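Attic desk nook, how do I plan the layout before I buy anything?
Last updated: Thursday, April 26, 2018

I've been lurking for weeks and I'm finally starting my own thread! We have a finished attic with one of those slopes that eats half the room, and I want to write up there full time. My current plan is an L-shaped desk pushed right under the low side, one shelf, and then as much color as I can get away with. The rest of the house is beige and I am so done with beige.
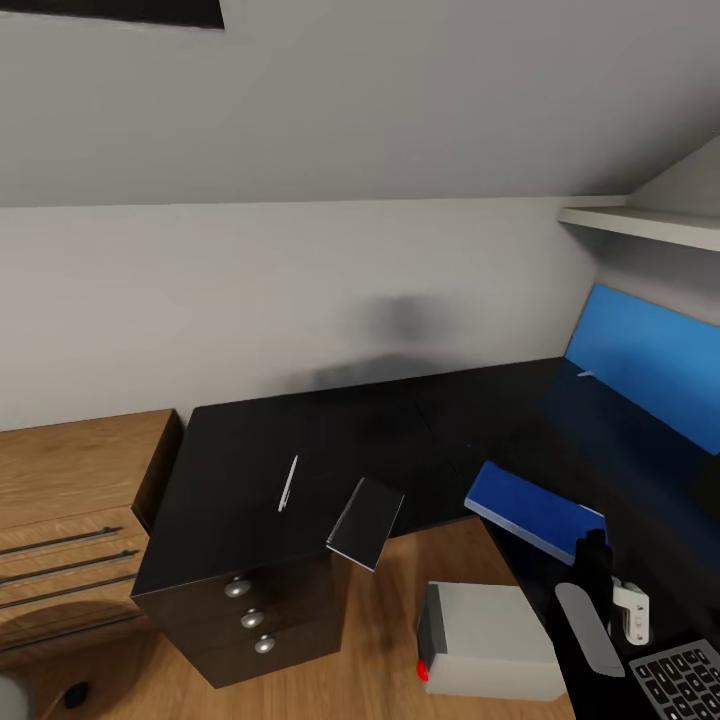 Rochelle Mahuika
Thread starter, Small Spaces moderator

The knee wall is the part I keep going back and forth on. My tape says I can sit upright with 5 inches to spare over my head, but standing up is another story (I tried it with a cardboard box for a desk and whacked myself twice). I still love the idea of tucking in under the slope, it feels like a tent up there when it rains. Budget is $300 for everything except the desk. Has anyone worked in a spot like this all day, every day?

Fumov wrote:
Yes, and I would never go back to a regular room! Slide the chair back before you stand and after a week you do it without thinking. Get a chair with good casters and skip the rug.

Hesus wrote:
I'm going to disagree. I had my desk on the low side for two winters and moved it to the gable end. The slope made me hunch, even with plenty of clearance on paper. Put bookcases under the low part and save the tall part for the human.

Fumov wrote:
Hunching is a monitor height problem. Raise the screen.

Hesus wrote:
I raised the screen. Then the screen was in the slope.

Rochelle Mahuika wrote:
Ha, okay, both of you are helping. The gable end has the stairs coming up into it, so I'd lose the long side of the L completely, and I really want the long side. I spread out. Paper everywhere. I'm sticking with the low wall for now but I promise to do the cardboard box test for a whole afternoon this time. Black desk stays too, I've wanted one forever.
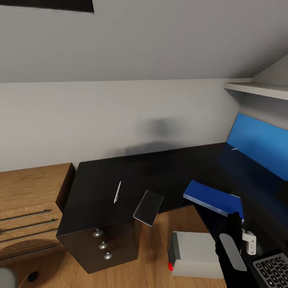
Kashyap wrote that a glossy black top is going to show every fingerprint and every speck of dust, and that attics make more dust than any other room in a house. Go matte, or keep a microfiber cloth in the drawer and make peace with it.

Rochelle Mahuika wrote:
Cloth in the drawer it is! What about heat? It was 81 degrees up there last weekend and it's only April.

Hesus wrote:
Light-colored blackout shade on any roof window, closed before lunch. We agree on that one at least, right Fumov?

Fumov wrote:
We do. Write it down.

Comments

Jedeo: Read the whole thing and went straight upstairs with a tape measure. Team low wall.

Guest: Check where your outlets are before you commit to an L. Mine ended up behind the corner and I had to take the desk apart to plug in a lamp.

Guest: Love the color plan, go for it!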